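Section 3. Sink and faucet: set-up and daily use

Oklow Compact Galley, round bowl version

Read section 2 first if the counter is not fixed down yet. Everything after this assumes it is, and that the shutoff valve under the counter is closed.

3.1 What should be in the bag

Faucet with side lever. Base nut and flat washer. Rubber gasket, thin one. Drain strainer for the bowl. Supply hose, 20 inches. Pack of cable ties. Blanking cap for the spare hole.

Missing something? Check inside the bowl, the small parts get taped in there for shipping. Still missing, write to Wudevus parts desk with the part number off the lid. Order code for the whole faucet kit is 964.

3.2 Fitting the faucet

1. Peel the film off the counter around the faucet hole. All of it. A scrap left under the base will leak.

2. Gasket goes on the base, flat side down.

3. Drop the hose through the hole, then seat the base. Spout pointing at the bowl, lever out to the side.

4. Washer and nut from below. Hand tight first. Go back on top and check the spout still points where you want it, then a quarter turn with the wrench.

5. Connect the hose to the valve. Hand tight plus a half turn.

CAUTION: Do not use the spout as a handle while tightening the nut. It bends at the base and we can't replace just that part.

3.3 Strainer and first water

1. Wipe out the bowl. Metal dust from the factory will rust on the surface if it sits, even though the bowl itself won't.

2. Set the strainer in the drain. It lifts out, no screws.

3. Open the valve slowly. Look underneath with a flashlight.

4. Lever to a thin stream and let it run 3 minutes. Check the nut, the hose end and the drain again.

5. Close the lever. Dry the underside with a paper towel and look at the towel. Any wet spot after that is a leak, go back to 3.2 step 4.

NOTE: First water may look cloudy. Let it run until clear before washing dishes or filling a pot.

3.4 Pipes beside the bowl

Keep any pipe run off the wood side panel where you can. Cable tie it so it doesnt rattle, snug but not crushed. Trim the tail of the tie flush or you will find it with your knuckles when you clean in there.

Don't pack the gap around the pipe with rags or foam. It has to dry out.

3.5 Water use on a tank

If you're on the mains skip this. On the Cai tank (300 liters) the sink is where most of the water goes, so:

- Thin stream for hands and sponges. A thin stream into a deep bowl splashes less too.
- Lever closed while you scrub plates.
- Scrape plates into the trash first, the strainer is small and fills fast.

3.6 Cleaning the sponge

Do this at the end of every wash-up. A sponge put away full of food will smell by morning.

1. Shake loose bits into the trash.

2. Thin stream, sponge under it, both hands. Squeeze and rub it against itself until the foam stops.

3. Turn it over, same again.

4. Last squeeze with the water off. Stand it on edge to dry. 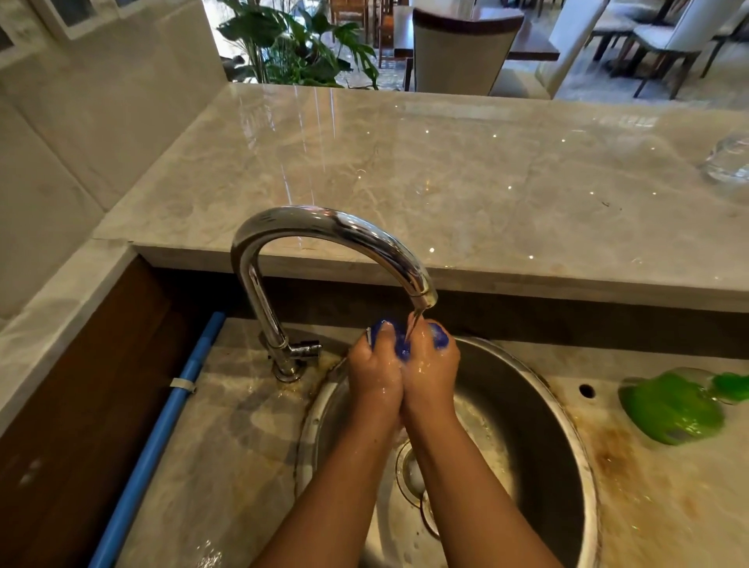 5. Rinse the suds down off the sides of the bowl, lift the strainer, tap it out, put it back.

6. Wipe the counter around the rim. Takes ten seconds and saves you all of 3.7.

Keep one sponge for dishes and a scrub pad for pots. Different colors help. Don't use the dish one on the floor, obviously.

NOTE: Check the sponge for forks and bits of steel wool before you squeeze hard.

3.7 Brown or orange marks around the rim

Most common question we get. Water sits on the counter next to the bowl, dries, leaves minerals and a bit of rust behind. Usually the worst spot is whichever side the wet pad gets left on. The bowl is fine, the stain is on top.

To take it off:

1. Dry the area completely.

2. Mix baking soda with a little water to a paste, like toothpaste.

3. Spread along the stain with a soft cloth. Leave it 20 minutes.

4. Rub gently, follow the curve of the rim. Wipe off with a damp cloth, then a dry one.

5. Still there? Repeat once. After that leave it and try again next week, the light marble-look surface scratches before a deep stain gives up.

CAUTION: No bleach on the steel. No vinegar or lemon left sitting on the counter. No steel wool anywhere, it sheds and the shed bits rust, so you end up with more marks then you started with.

If the stain comes back in the same place every time, water is getting under the rim. Run a thin bead of clear silicone around it and keep it dry overnight. The Tornorholm sealant in the spares box is the right one.

3.8 Spare hole in the counter

The small round hole is for a soap dispenser or a second faucet. Not using it? Press the blanking cap in from above. An open hole drips onto whatever you keep below, and if that's the flour you'll know about it.

Fitting a dispenser later: pull the cap, gasket, pump, nut from below. Fill from the top.

3.9 Quick checks

Weekly: strainer out and scrubbed. Rim dried. New sponge if it smells after rinsing.

Monthly: flashlight under the counter, feel the hose end and the base nut. Check cable ties.

Before winter (September is good if the unit sits unheated): valve closed, lever open, let the hose drain into a bucket. Take the strainer out. Leave the lever open till spring.

Drain slow or blocked: see section 5. Faucet drips with the lever closed: see section 6, cartridge.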